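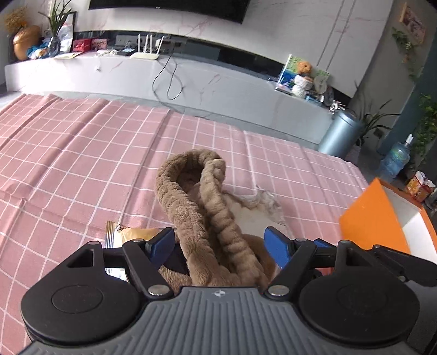
Fig. 1. Mixed small items on a checked cloth: plush band, packets, open orange box.

Household Sorting and Storage, Session 3
Handout: Does sorting by category work on a real table?

Most home-organising books begin with the same instruction: put everything on one surface and sort it into categories. The Frerichs method, which is set reading for this session, calls this "the spread". I have my doubts about it, and I would like you to have some too before you write your practical report.

Start with Fig. 1. Frerichs would have us name a category for each thing. The snack-style packet, gold and cream with a crimped striped end, looks simple enough: food. Or is it? A packet goes in the kitchen if it is full and in the bin if it is empty, and a label reading "food" does not settle which. The clear wrapper with something off-white in it is worse. From the outside you cannot say what it is, and a category cannot be given to a thing you have not identified. Pick it up and find out before you decide on a pile.

Then there is the brown plush band. It is fuzzy, gathered along its length, and lies in a long narrow loop. Last year's group put forward hair accessory, soft toy part, bag strap and trimming, and argued each of them well. Frerichs gives one line to this kind of object ("place it with its fellows"), and that is no help at all when you don't know who its fellows are.

The Todlow approach
Todlow sorts by the next action: use, return, mend, discard, ask. I find this more honest about what tidying involves, though the claims made for it are too large. The workbook says that any table can be cleared in 50 minutes. It does not say how big the table was, how many people were working or what counted as clear. Treat the figure as advertising.

The "ask" pile is the useful part. It is also the part that goes wrong, as it tends to be put in a bag and left in a cupboard until February. If you use it, write down who is to be asked and by when.

On boxes
An open box on the table attracts whatever is nearest. People put things in it to get them off the cloth, then treat the box as sorted. I would close it or move it to the floor until the piles are made. Grekside recommends the opposite (box first, contents second) and sells boxes.

On cloths
A plain or lightly patterned cloth does help. Small things show up against it, and wrappers are less likely to be missed. A printed grid is sometimes recommended as a sorting aid, one item to each square. I have yet to see this survive contact with a long, soft object, which will lie across as many squares as it likes. Fold creases matter more than the pattern: beads and buttons collect along them. Smooth the cloth first if you are sorting anything that rolls.

For the practical
Work in pairs. Choose a surface at home or use one of the tables in the Ludow room. Sort it once by category and once by next action, putting everything back between the two. Time both – and expect the second to be quicker whichever method you use, as you will know the objects by then. Half of you should therefore start with Todlow.

Record:
Which items you hesitated over, and for how long
Which items changed pile
What was left at the end with no place to go
Whether you would have done any of it without being told to

Reports should be no longer than 500 words. Do not tell me that the room felt calmer. If you think it did, say how you would check.

Reading: Frerichs, chapter 2; Todlow workbook, the section on "ask" only.

Reports due July 20, 2020.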